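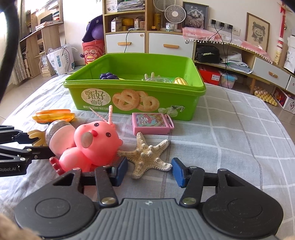
About Brilura

Hi, and welcome! I started Brilura, and I'm also the one who answers the email, so if you write to us you'll mostly be getting me. We're a small outfit in Rivura that teaches robots to handle ordinary household stuff. Toys, cups, socks, cookie boxes, the things that end up all over your house by four in the afternoon. I used to fix packaging machines for a living (ten years of jammed cartons), and I always liked the fiddly end of the machine best, the bit that has to grab something. So that's the bit we work on.

Most of our days go like this. One of us takes a gripper in each hand, a pair of jaws with soft blue pads on the tips, and does a chore with it. Pick up the toy corn, drop it in the box, go back for the grapes. The camera on the gripper records the whole thing, and the recordings go into Portela, our training software, which works out how an arm should move to do the same job. We do it in lived-in rooms with real clutter in the background, with papers on the shelves and a fan on the cabinet, and I wouldn't have it any other way. A robot that only knows a bare white bench is going to have a rough time at your place.

Our open day

Okay, this is my favorite part of the year! Our first open day was on 2021-09-06 and I expected maybe a dozen people, most of them related to me. We had 57. I ran out of lemonade before lunch and had to borrow chairs from the bakery next door.

We opened with a talk, and I'm going to own up that the talk was too long. I had slides. A little boy in the front row asked when he could hold the claw, and I skipped the last nine slides and gave him the claw. We've kept it that way since – five minutes of me talking, then everybody gets their hands on something.

The toy table is where people stay longest. You put your fingers in the grips, squeeze, and the jaws close. It feels easy for a few seconds and then you try something rubbery, or something round, and it shoots off sideways and somebody's aunt has to fetch it from under a chair. Engineers are no better at it than anyone else, by the way. The best I've seen was a retired dentist who cleared the lot without dropping one and then asked if we had anything smaller.
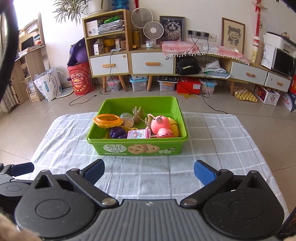
I like a mixed bunch of toys for this, and I get asked about it a lot, so I'll say a bit more. Round things roll and squishy things change shape when you squeeze them. Hard clear plastic is a pain for the camera, which tends to look right through it. And a toy with lots of bits sticking out, like a hand or a starfish, gives you plenty of places to grab, and half of them are wrong. Put all those in a pile together and you've got a pretty good workout, for the people and for the software. Around 400 pick-ups go into Portela from a busy open day, and we only keep the ones people have agreed to let us use (there's a form at the door, and saying no is completely fine, you still get to play).

After that we walk over to the arm. It's bolted down behind a low fence, and it runs jobs it learned from our recordings. Sometimes it does beautifully and sometimes it picks up thin air and carries it very carefully across to the box. The kids love that one. I leave it in the show on purpose now, though the first time it happened I went bright red.

Who we work with

The metal parts of our grippers are cut by Gunura, a machine shop across the river who put up with my drawings. They also lent us the room for our second open day when our roof was being fixed. Beyond that we keep it small. We've turned down bigger jobs in warehouses, partly for lack of hands and partly from my own stubbornness. I want to do houses.

Come and see us

We do the big open day once a year and a smaller one in February, which is quieter and better if you've got very young kids or a lot of questions. It's free. We take 40 people at a time, so please email first and tell me how many are coming. School groups are very welcome – mornings are best, and we can come to you if a bus is a problem.

Wear whatever you like, but tie back long hair if you want to stand near the arm. There's parking behind the bakery. Go in and buy a bun while you're there, I still owe them for the chairs.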